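From: Eusebio Gallardo
To: jorport-storage
Subject: Re: [jorport-storage] Verify pass after the Ondel migration

Conall Ní Mhurchú wrote:

> The Ondel copy finished at 04:10 and Laizer exited with status 0. The
> verify pass then listed 361 files as "differs". Sizes match on all the
> ones I looked at. The old array has shown no read errors. Before I go
> any further I would like to know:
>
> 1. Can the verify output be trusted if the source was mounted
> read-write during the copy?
> 2. Should I run the copy again over the top, or start clean?
> 3. Is it safe to put the old disks back into general use yet?

Taking these in order.

1. Only in part. Laizer reads the source twice, once for the copy and once for the verify, and it does not keep the checksum from the first read unless you start it with the manifest option. With a read-write mount, anything that touched a file between the two reads will show up as "differs" even though the copy was good when it was made. The size check tells you very little. The catalogue files on Ondel are preallocated and keep the same length whatever is in them.

Sort your list by modification time first. If most of the entries have a time later than the start of the copy, you are looking at live changes and the remedy is a read-only mount and a second pass. If they have old times, I would worry. We had that case on Trastia in January: 1062 files, none modified for years, all differing in a single 4 KiB block. The cause was a bad memory module in the receiving machine, and neither set of disks was at fault. The memory test had to run overnight before it reported anything.

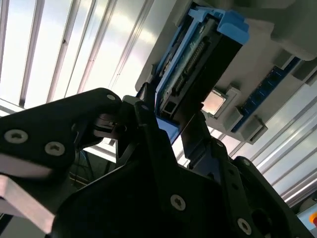

Labelling is the other thing to settle before you pull anything out. The archive wiki still says to identify a disk by its slot, and slots change as soon as somebody swaps two units to free up a bay. Write down the serial number, the pool name and the member number, and put the same three on a paper label on the carrier. A caddy with a bright blue plastic frame looks exactly like the next one with a bright blue plastic frame, and colour should not be used to mean "old array" or "new array" unless it is written down somewhere. Please do not write on the drive label itself with a marker. I have a disk where the last four characters of the serial can no longer be read.

2. Run it over the top, but not with the default settings. By default Laizer compares size and time and skips whatever matches, so it would skip every file you are worried about. Use full comparison, restricted to the list from the verify pass. Something like:

laizer copy --compare=full --files-from=differs.txt --manifest=ondel.man /old /new

Keep the manifest. It is a plain text file with one line per object and it is the only record of what the source looked like at the time of reading. Batches of 400 objects work well on the Jorport hosts. With 3000 the job holds its locks for long enough that the nightly index times out, and then you get a page of warnings that have nothing to do with your copy.

Starting clean gains you nothing if the fault is in memory, and it costs another full read of the old array. I would sooner spare the old array the work.

3. No. I would hold them until two verify passes have come back clean, with a reboot of the receiving machine between them so that the second pass reads from disk and not from cache. Export the pool first, then take the disks out and store them as a set.

If somebody needs the space, use the single drives on the spares list instead. They were never part of a pool, and they are good enough for scratch work. 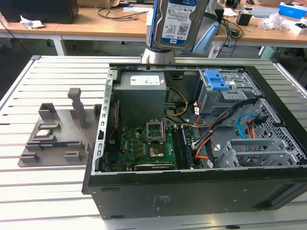 A 3.5-inch 1 TB drive beside an open tower case.

Two smaller points. The message "short stripe on member 3" in your log is harmless on that version. It is printed whenever the final stripe is not full and it was removed in the next release. The clock is another matter: your log shows the receiving machine 40 seconds behind the source, which will upset the sort by modification time for any file written close to the start of the copy. Fix the clock before the second pass – the host is still pointed at the old time server – and treat the entries near the boundary as undecided.

Please post the sorted list when you have it, or the first page of it if it is long. I also need the exact Laizer version from both ends, as the block size default changed and the wiki does not say when.

Eusebio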